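## 4. Cambio y colocación de la bolsa

*Guía de puesta en marcha del cubo con tapa abatible, serie Leltura. Esta sección vale para los modelos 372 y 670. El 232 lleva aro interior y se trata en la sección 5.*

Los folletos de casi todos los fabricantes despachan el cambio de bolsa con un dibujo y la palabra «fácil». Conviene desconfiar de ambas cosas. Quien haya tenido que sacar una bolsa hundida bajo dos kilos de posos de café sabe que el dibujo siempre se hizo con el cubo limpio y sin nadie con prisa. Lo que sigue es el procedimiento que usamos en el piso de pruebas de Galbraith, con las correcciones que fuimos apuntando en marzo.

### 4.1 Antes de empezar

Necesitará:

- una bolsa principal transparente, sin asas, de boca más ancha que la del cubo;
- una segunda bolsa, si va a montar doble forro (véase 4.3);
- un paño seco;
- una superficie firme donde apoyar el cubo.

Mida la boca del cubo. No se fíe de los litros impresos en el rollo: se refieren a la capacidad de la bolsa llena en condiciones que el envase no explica, y dos rollos con la misma cifra pueden dar bocas distintas. Mida el contorno exterior del borde con una cinta y compárelo con el doble del ancho de la bolsa aplanada. La bolsa tiene que ganar con holgura. Si los dos números salen casi iguales, el plástico quedará tirante y se rajará en cuanto caiga algo con esquinas.

> **Precaución.** Las bolsas de plástico fino no son un juguete. Guarde el rollo fuera del alcance de niños pequeños y no lo deje dentro del cubo, como recomiendan algunos trucos de limpieza que circulan por ahí. Además, el fondo es el primer sitio donde se acumula líquido si hay una fuga.

### 4.2 Montaje con una sola bolsa

1. Abra la tapa hasta el tope. Debe quedarse levantada por sí sola. Si se cae, revise la bisagra (sección 7) y no siga; sujetar la tapa con el codo mientras se coloca la bolsa es la causa más corriente de rasgaduras.
2. Pase el paño seco por el borde y por la pared interior. La publicidad del material asegura que «repele la suciedad». A nosotros no nos la repelió.
3. Separe la boca de la bolsa frotándola entre los dedos. Soplar dentro no ayuda y resulta poco higiénico.
4. Meta la bolsa en el cubo con el fondo por delante y empuje con la mano abierta hasta tocar la base.
5. Doble el sobrante hacia fuera, empezando por la parte de la bisagra. Es la zona más estrecha y la que peor queda si se deja para el final.
6. Siga por los lados y termine en la parte delantera. Las arrugas por fuera no tienen importancia; las de dentro sí, porque retienen restos.
7. Pase un dedo por todo el contorno. Si encuentra un tramo en el que la bolsa no llega a doblar, retírela y recolóquela entera. Tirar solo de ese tramo destapa el contrario.
8. Baje la tapa despacio y compruebe que no muerde el plástico.

**Nota.** En el modelo 670 la boca es más larga y el paso 5 puede costar dos intentos. No es un defecto de la bolsa, aunque tampoco es un mérito del diseño.

### 4.3 Montaje con doble bolsa

El doble forro se vende como solución para todo: olores, fugas, limpieza del cubo. Nuestra experiencia es más modesta. Protege bastante bien contra las fugas pequeñas y ahorra algún lavado. Contra los olores apenas hicimos diferencia, y eso con bolsas perfumadas Fluranine, que olían a limón el primer día y a limón con basura el tercero.

Si aun así quiere montarlo, use dos bolsas de color distinto. Con dos iguales es muy fácil sacar ambas a la vez.

1. Coloque primero la bolsa de color siguiendo los pasos 1 a 7 del apartado 4.2. Será la de reserva y se quedará en el cubo.
2. Empuje hacia las paredes el aire que haya quedado atrapado y déjelo salir por el borde. Si no, la segunda bolsa flotará.
3. Introduzca la bolsa transparente dentro de la primera.
4. Doble la transparente hacia fuera, por encima de la de color. Deje que la de color asome un poco por debajo, de modo que pueda distinguir las dos capas sin levantar nada.
5. Cierre la tapa y ábrala de nuevo. Si al abrirla se levanta alguna de las dos bolsas, hay plástico de más en la bisagra: bájelo por la parte trasera.
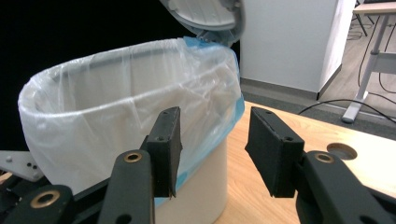
**¿Hace falta cambiar las dos bolsas cada vez?**
Basta con retirar la interior, siempre que la de reserva siga seca y sin cortes. Pase la mano por dentro antes de volver a cargar el cubo y, ante la duda, cámbiela también.

Sobre la duración de la bolsa de reserva se lee de todo. Hay quien promete un mes. En nuestras pruebas con residuo de cocina corriente, la de reserva aguantó de media roughly seis cambios de la interior antes de dar señales de desgaste, casi siempre en el pliegue del borde delantero. Con papel y envases secos duró más, pero en ese caso tampoco se entiende muy bien para qué se quiere el doble forro.

### 4.4 Retirada de la bolsa llena

1. No espere a que el contenido llegue al borde. Deje libre un palmo.
2. Levante primero el pliegue delantero y llévelo hacia dentro. Después los lados. La zona de la bisagra, la última.
3. Junte la boca y gírela una vuelta para que salga el aire. Hágalo despacio y con la cara apartada.
4. Haga el nudo con la bolsa todavía dentro del cubo. Si se rompe, se romperá en el sitio adecuado.
5. Sujete el cubo con una mano y tire hacia arriba con la otra. Si nota succión, afloje, ladee un poco la bolsa y deje entrar aire por un costado.

> **Precaución.** No vuelque el cubo para sacar la bolsa. Con doble forro salen las dos y, si hay líquido entre ambas, acaba en el suelo.

### 4.5 Accesorios que no recomendamos

**Gomas de sujeción.** Las probamos en el 372. Sujetan, desde luego, pero marcan el plástico y complican el paso 2 del apartado anterior. Si la bolsa tiene el tamaño correcto, sobran.

**Clips Flastgate.** El envase habla de «ajuste universal». En nuestro cubo dos de ellos impedían cerrar la tapa. Puede que en otro encajen.

**Bicarbonato en el fondo.** No hace daño. Tampoco notamos que hiciera otra cosa, salvo formar una pasta cuando se humedece - y esa pasta hay que rascarla.

### 4.6 Problemas frecuentes

| Problema | Causa probable | Qué hacer |
|---|---|---|
| La bolsa se escurre hacia dentro | Pliegue exterior demasiado corto | Usar una bolsa más ancha o volver a doblar |
| La bolsa interior queda hinchada | Aire entre las dos capas | Repetir el paso 2 de 4.3 |
| La tapa no cierra del todo | Plástico acumulado en la bisagra | Repartir el sobrante hacia los lados |
| Salen las dos bolsas juntas | Líquido o residuo entre ellas | Retirar ambas, secar el cubo y empezar de nuevo |
| El cubo huele estando vacío | Restos en la cara interna de la tapa | Lavar según la sección 6 |

La última fila es la que más consultas genera. Se cambian las bolsas, se compran otras más caras, y la tapa sigue sin lavarse. Los relieves de la cara interna retienen suciedad y un paño pasado por encima no la saca: hace falta un cepillo pequeño, agua templada y jabón.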